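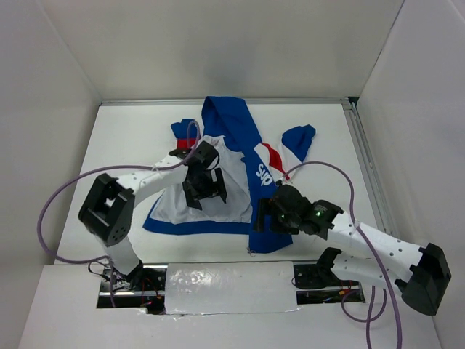 *Figure 1. Jacket trial with both arms in contact with the fabric, left gripper on the white body, right gripper on the blue front strip.*

## 3. Gripper comparison

The aim of this part of the project was to choose finger pads for the two-arm folding cell. Two pad types were tested: the molded pads supplied by Niver, and a softer set cast in our own lab to the Mundness pattern. Arms, controller and motion script were kept the same for both. Hanane Ezzat ran the controller; I set out the garments and logged the results.

### 3.1 Method

Each pad type did 100 grasps on the hooded jacket. The jacket was dropped in a heap before every grasp and was not smoothed. Closing current was limited to 350 mA. A grasp passed if the fabric stayed in the fingers through a short lift and a pause at the top.

Grasp points were picked by hand in the Arnen viewer, so the figures below say nothing about automatic grasp selection. Points on the hood were left out after the first runs — the fabric there folds over itself and the fingers tend to take two layers.

### 3.2 Results

The Niver pads failed 27 grasps and the cast pads failed 22. Most failures with either type were slips at the start of the lift. The cast pads did better on the white body panel, where the fabric bunches and gives the softer surface something to close around. On the front strip we saw little difference.

Double-layer picks were logged separately and were more common with the cast pads. We did not measure pad wear.

### 3.3 Cable routing

Slack in the gripper cables affected the runs. With the arms reaching toward each other the cable loops can settle on the garment and drag a sleeve. Affected grasps were repeated. A clip on the upper link, as used in the Ngô rig, should be fitted before the August tests.

### 3.4 Choice of pads

The cast pads were kept for the folding trials in Section 4. The gap in failures is small and one garment is a narrow test, so the Niver set stays on hand as a spare.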